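Subject: Re: [flarkik-list] squeaky heel joint on the old 6 string kits
Date: Monday, January 25, 2021
From: Callum Buchanan

On Saturday Dow wrote:

> Has anyone on here built the Clirnari tenor from the kit and had
> trouble with the neck creeping forward? Mine was fine all summer and
> now the action at the twelfth fret is so high I could park a bike
> under it. I strung it with the heavy set. Is it the strings, the glue
> or me? Also does anybody still have the old instruction sheet? Mine
> went out with the recycling.
>
> Dow

Hi Dow, hi all,

Could be any of the three, but my money's on the glue, and I say that as somebody who has now taken the neck off the same ukulele 2 times. I built mine in July, in a garage with the door shut so the dust wouldn't blow onto the neighbor's laundry, and I used the little tube that came in the box. Don't use the little tube! It sets so fast in warm weather that by the time you've lined up the centerline and gone looking for your clamp, it has already skinned over and you're just pressing two dry bits together.

What you want to do first is slacken the strings all the way off and leave it overnight. Then hold the body up to a window and look along the side where the heel meets it. If you can see daylight, or slide a bit of paper in there, the joint has let go and no amount of fiddling with the saddle is going to save you. If the joint is tight, then look at the top just behind the bridge. Some belly there is normal on these. A lot of belly means the heavy strings are too much for it, and you should go back to the regular set before something lifts.

Mine was the joint. I got it apart with a palette knife warmed in a mug of hot water, wiped dry, and pushed in a tiny bit at a time. It took a whole evening and most of a ball game on the radio. I was expecting an awful crack and it never came, the thing just sort of sighed and slid off. After that it was only scraping. Get all the old glue off, down to clean wood, on both sides. I used the edge of a razor blade held upright and it came away in curls.

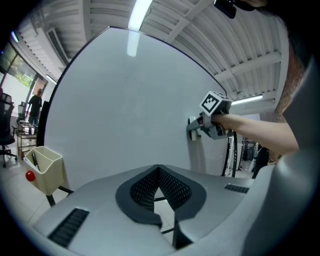 For putting it back I went with plain yellow wood glue and a long cam clamp, with a cork pad at each end so as not to dent the back. I know Flarkik swears by hide glue, and he's built a lot more instruments than I have, but I don't own a glue pot and my wife has made it clear that the egg pan is not a glue pot. Yellow glue gives you a good few minutes to fuss with the alignment. Run a straightedge down the fretboard and see where it lands on the bridge – it should just kiss the top of it. If it lands low, shave a little off the heel at the fretboard end and check again. Go slow here. I went fast the first time and that's why there was a second time.

Then leave it alone for 20 hours. I know the bottle says less. I strung mine up after supper the same day because I wanted to play it, and by the weekend I was back to the palette knife and the mug.

As for the instruction sheet, I do have one, with coffee on it. It's the old version where the drawing of the bridge is upside down, so if you're going by that, trust the text and ignore the picture. I'll copy it for you. There's also the Cleveo booklet, which is for a different kit but has a much better page on setting the neck angle, and I can put that in the same envelope if you send me your address off list. Please don't post it to everybody, we had that with the song book and poor Flarkik was getting mail for months.

One more thing on strings. If you liked the sound of the heavy set, try tuning down a whole step with them before you give up on them. It takes a good deal of pull off the neck and the low string gets a nice growly sound that I've grown very fond of. My sister says it sounds like a cello with a cold. She plays the clarinet so I don't take it to heart.

Oh, and somebody asked last week about nuts for these (the string kind, at the top of the neck). The replacement ones come a hair too wide. Rub one end on sandpaper on a flat table, try it, rub it again. Don't take it off the bottom until the slots are cut, or you'll end up with a buzz on the open strings and have to shim it with a strip of business card like I did. The business card is still in there and it plays fine.

Let us know what you find at the heel. If it's the top that's going and the joint is good, write back before you do anything to it, I've got a spare set of braces left over and you're welcome to them.

Callum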